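Tidying the lounge and the wardrobe - your questions

4 min read

Search this site Type and press enter

I get asked the same things about keeping a shared lounge and its wardrobe in order, so I've put my answers in one place. I look after ours at Rurkville and I've made most of the mistakes already!

Where do I start?

With the sofa. Coats and bags land there first, and once one thing is on the seat everybody adds to it.

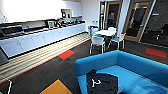
I do the seats, then the floor, then the worktop (crumbs can wait, trip hazards can't). Give yourself 13 minutes and stop when they're up.

Do jackets really need hangers?

Heavy ones, yes. Hooks are grand for a scarf or a tote, but a thick jacket keeps its shape better with something under the shoulders.
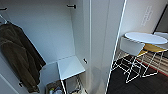
Thin wire hangers will do for a season - I swap mine in June if they've started to sag.

What about all the little bits?

One basket, down low, and no sorting as you go. I tip mine out when it's full and keep maybe a third of it. I once found 12 pens and not one of them worked.
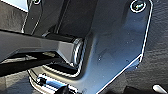
If you need labels, the Clullora ones peel off cleanly, which is more than I can say for the ones I had before.

Any tips for walls and woodwork?

Dust before you wipe, or you'll only push it about.

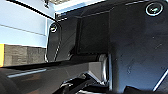 Walls get forgotten because we're all looking at the floor. I go over mine with a dry cloth first and a damp one after, top to bottom. A pale blue-grey like ours is kind to live with, but I still go gently and try a corner first. Anything wooden gets the dry cloth only.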